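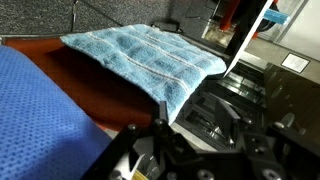

Light blue towel with the white stripes, folded, one corner hanging over the side.

How I Fold Towels So They Fit the Shelf (and Get the Fuzz Under Control)

Posted 21 Nov 2023 by Nisha Agarwal

I have owned the same set of blue towels since my first apartment in Fodville, and for most of that time I folded them however my arms felt like folding them. Then we moved, and the linen closet in the new place is so narrow that a towel folded in half twice sticks out and the door won't shut. So in October I sat down and worked out a fold that fits, and three people have asked me for it since, so I'm writing it up!

You need a flat surface that's longer than the towel is wide. A table, a bench, the end of a bed, whatever you've got. I don't love folding on a bed because everything sinks in the middle, but it'll do.

Before you fold

Give the towel a good hard shake, holding two corners of a short side. Mine have that raised grid of little squares all over, and the squares go flat and crunchy in the wash if you let them. Shake it, flip it, shake it from the other end. Then make sure it's completely dry. I mean the edges too! The hem holds water a lot longer than the middle does, and I've ruined a whole shelf's worth of fresh laundry smell by rushing this.

If the edges have gone fuzzy, trim the long threads with small sharp scissors. Don't pull them. I pulled one once and lost a good bit of hem. General fuzz you can leave alone, it's an old towel and it's fine.

The fold

Lay the towel out flat with the long sides running left to right. Smooth it with your forearm, starting in the middle and pushing out.

Bring the bottom long edge up to two thirds of the way. Bring the top long edge down over it. Now you've got a long skinny strip, three layers thick. If your towel has stripes running lengthwise like mine, use them! Pick one stripe and keep it parallel to the fold, and the whole thing comes out straight without any measuring. (My friend Tuulikki Lehtinen uses a ruler. I have told her about the stripes.)

Take the left end and fold it to the middle. Same with the right end, leaving a finger's width of gap between them. Then close it like a book.

Press down with both hands and push the air out. Terry cloth is springy and it will puff right back up a little, so press again once it's on the shelf.

If a corner won't stay in

One corner always wants to flop out and droop over the side, usually the one from the inside layer. Don't poke it back in from the edge, you'll just get a lump. Open the book, pull that layer straight, and close it again.

On the shelf

Folded edge facing out, open edges to the back. Put the freshly washed ones at the bottom of the pile and take from the top, so they all get used. I was terrible about this and had one towel that was practically new while the rest were going bald.

Bath sheets need one extra fold at the end, and for hand towels skip the book part and just fold the strip in half. Washcloths I throw in a basket.

Next up is fitted sheets, once I can do one twice in a row.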